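Cahier de l'atelier Skenen, septembre, un peu après 16 h

Je reprends la page laissée en plan ce matin, avec un thé cette fois, et en essayant d'écrire lisiblement pour Marisol qui m'a (gentiment) reproché mes pattes de mouche du mois dernier.

Il s'agit toujours du coin tri des petites fournitures. Depuis que nous avons hérité du stock de Cheetham, les crayons, les feutres fins, les baguettes de mélange et toutes ces tiges dont on a besoin trois fois par jour traînent d'un bout à l'autre de l'atelier, et j'ai passé hier un temps que je n'ose pas écrire à chercher un simple feutre noir ! J'ai donc repris l'idée de Teodoro : un grand panneau blanc posé à plat sur la table en bois, et dessus un rangement à compartiments, transparent, pour voir ce qu'il contient sans se pencher. Le panneau me plaît déjà beaucoup. La table est jolie avec son bord arrondi, mais son bois clair avale les petites pièces, alors que sur le blanc mat la moindre tige se repère depuis la porte.

Pour le rangement, j'ai hésité entre deux modèles du catalogue Prernen, la référence 778 et la 814. La 814 est plus profonde et tout y tombe au fond, on finit par la retourner pour attraper une gomme. J'ai gardé la 778, au rebord bas. Son seul défaut, je le note pour ne pas l'oublier, c'est que le plastique est si clair qu'il disparaît presque sur le panneau. J'ai posé la manche dessus deux fois avant le déjeuner. Il faudrait peut-être un filet de couleur sur le rebord, ou un papier teinté glissé dessous, à voir avec ce qui reste dans le tiroir.

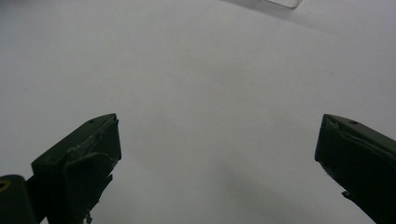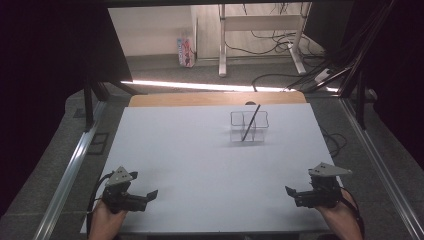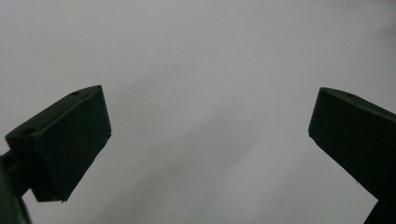 Sur la deuxième, le bac à compartiments avec une tige noire appuyée en biais, qui dépasse du rebord.

Marion Skinner a lu la page par-dessus mon épaule et trouve que je me complique la vie avec le papier teinté : selon elle, il suffirait de dépolir les cloisons au papier de verre très fin, du 2 000 à l'eau, on verrait alors les cases sans rien perdre de la transparence du fond. Elle ajoute que des tiges aussi longues ne tiendront jamais bien dans un bac aussi bas, qu'elles finiront par rouler sur la table, et qu'il vaudrait mieux leur donner un pot à part et garder les compartiments pour les gommes, les mines et les trombones.

Pour le dépolissage, je suis tentée, je ferai un essai sur le bac fendu qui dort sous l'évier avant de toucher au bon. Pour le pot, je résiste encore un peu. J'aime bien que les tiges restent en travers, on les saisit par le haut sans réfléchir, et un pot de plus sur le panneau, c'est un pot de plus à déplacer quand on veut étaler un plan. Mais elle a raison sur la longueur, je le reconnais volontiers, et les baguettes de Pestisbridge sont encore plus longues que les nôtres. On pourrait couper la poire en deux avec un bac lesté, j'ai demandé à Demyd s'il lui restait des plaquettes de plomb.

À faire :
essai de ponçage sur le bac fendu, une seule cloison pour commencer
retrouver les étiquettes (il m'en faut 8, les petites)
coller des patins sous le panneau, il glisse quand on s'y accoude
rendre la 814 à Narendra, qui en voulait une pour ses pinceaux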